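About Koturine

Koturine tests robot grippers that handle food. We work for makers of packing lines, kitchen equipment and sorting machines, and we are usually called in after something has gone wrong. The firm has two test rooms and a small machine shop in Brisow.

How we started

The company grew out of a fault. Foter, a packing line for fresh vegetables, had been set up with a grip force limit that was checked once at start-up and not again. In February a force sensor in one of the fingers began to drift. The controller read less force than the finger was applying and went on closing to make up the difference. By the time the line was stopped, 539 peppers had been crushed or split, and a cleaner had trapped a fingertip while clearing pulp from the jaw. The injury was minor. The emergency stop worked, but it held the jaw closed, and the hand could not be freed until the drive was released with a key kept in another room.

The engineers who wrote the fault report went on to form Koturine. The report is still given to new staff in their first week.

What we changed

Every gripper on our benches now has its force reading checked against a separate load cell before each run, and again after every 10 grips. If the two readings disagree by more than the set limit, the run ends and the jaw opens under spring force. A release key hangs at each bench. Hands stay outside the marked area until the drive light is off.

What we test

Most of our work is with soft or uneven items, where a fixed closing distance is of little use. A standard endurance test is 1,000 grips on the same type of item, with the items replaced as they mark. We record peak force, slip, skin damage and the time taken to release. Sensor drift is added on purpose in the second half of the test. A gripper that fails to notice it is sent back with the log.
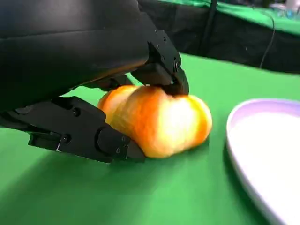 Grip test on a bell pepper, with the plate to the right.

Chaturvedi, our logging software, stores both force readings side by side and does not allow either to be edited after a run. Customers receive the full record, including runs that were stopped early.

Reporting a fault

We accept fault reports on any food-handling gripper, whether or not we tested it. Please include the controller log, the last calibration record and the state of the jaw when power was removed. Do not reset the controller before copying the log.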